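Sonari open day, report to the Prilmont fund

The open day ran on Saturday at the Clillby office. Visitors tried the hand-held grippers at the white table.

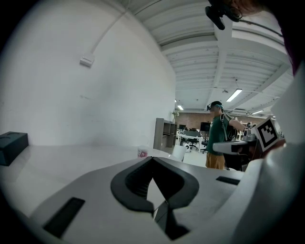 Does the visit change the budget?
The grant covers it, with 10 dollars left over.

Noeline Pirihi gave the opening talk and took questions on the Nepia arm. Most were about cost and repairs.
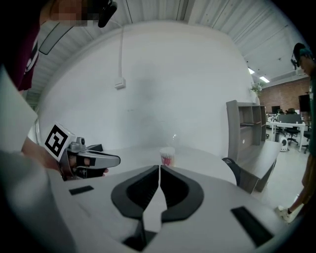 She will send written answers by the end of July. We still need 2 spare chargers.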